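24 April 2018
Bench 2, desktop strip-down, Pritbridge batch

Carried on with the desktop from the Pritbridge lot. Job is the same as for the others in the batch: open up, note what is there, pull anything worth keeping, bag the rest by material. Mains lead off and power button held for 15 seconds before touching the inside. Wrist strap on, clipped to bare chassis metal.

Put the case on the bench at a slant. Square to the edge, the near side gets in the way of the lower screws.

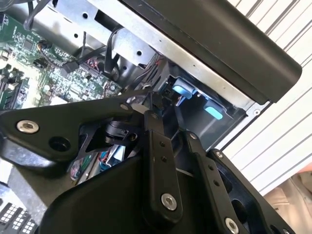 Chassis open, motherboard at upper left.

Board is green, small surface-mounted parts and chips across it. Left in place for now. Board goes last, after drives, supply and cabling, as agreed with Mohammed-Awal Mahama in November when we cracked two by doing it the other way round.

Wiring: there are red and blue strands low down in the case. Not cutting any of it. Each connector to be labelled with tape before it comes off, and the label number copied into the Agbeko sheet. Last time the labels were written up afterwards from memory and three were wrong.

Screws: magnetic tray, one compartment per stage. The 400 ml tub is for mixed screws only and should not be used for anything we intend to refit.
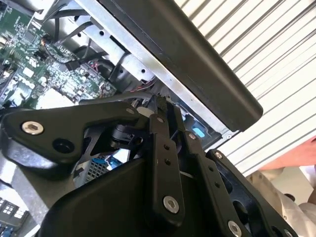

Grey panel and the board behind, same chassis.

Dark grey rectangular panel: not yet identified in these notes. Check for a part number before logging it. If there isn't one, measure length, width and thickness with the calipers and enter it under "unassigned". Do not lever against the board to shift it. The surface parts there are tiny and packed close together, and a slipped driver will take several off.

Weighing: the Zernetance scale reads to 2000 g, so the bare chassis will have to go on the floor scale. Boards and cable are fine on the small one. Tare the bag first.

To do:
Label and photograph connectors before removal
Part number or dimensions for grey panel
Return the long hex driver to the Dunden kit, it is in the wrong drawer again
Order more antistatic bags, large size, down to about one pack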